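How to Set Up a Small Desk Nook You'll Enjoy Sitting At

A desk tucked between two side walls can be the coziest spot in the house, or it can turn into a shelf for old mail. I've had mine both ways! It takes one slow evening to put right, so make some tea and let's get started.

Step 1. Take everything off and wipe the wood down with a barely damp cloth, going with the grain. Let it dry fully before anything goes back.

Step 2. Start with the biggest thing you own that makes you happy, and stand it at the back. For me that's my poppy painting, all yellows and dark reds. I lean it against the panel - no nails, and I can swap it out whenever the mood strikes.

Step 3. Put the mouse down next and sit with your hand on it for a minute. Your elbow should rest easily at your side.

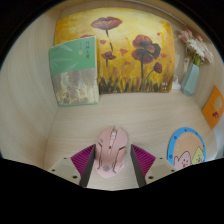 The pink mouse with the poppies behind it.

Step 4. Now for the mouse pad, which I like near the front and close to the middle. A nook is a fine place for something silly, so pick the cartoon one if you love it. You can always set the mouse off to the side when you want the space for writing.

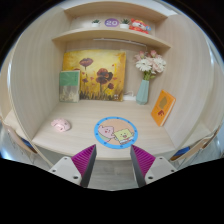
Step 5. Books come last, and please be strict with yourself. I once had 13 of them lined up back there and couldn't open a notebook flat. One standing up beside the painting is plenty for me now, and I trade it for another when I've finished reading.

Give the whole arrangement 3 days before you buy any trays or organizers. I ordered a pen tray from Astovar the very first night, and it still lives in the hall closet.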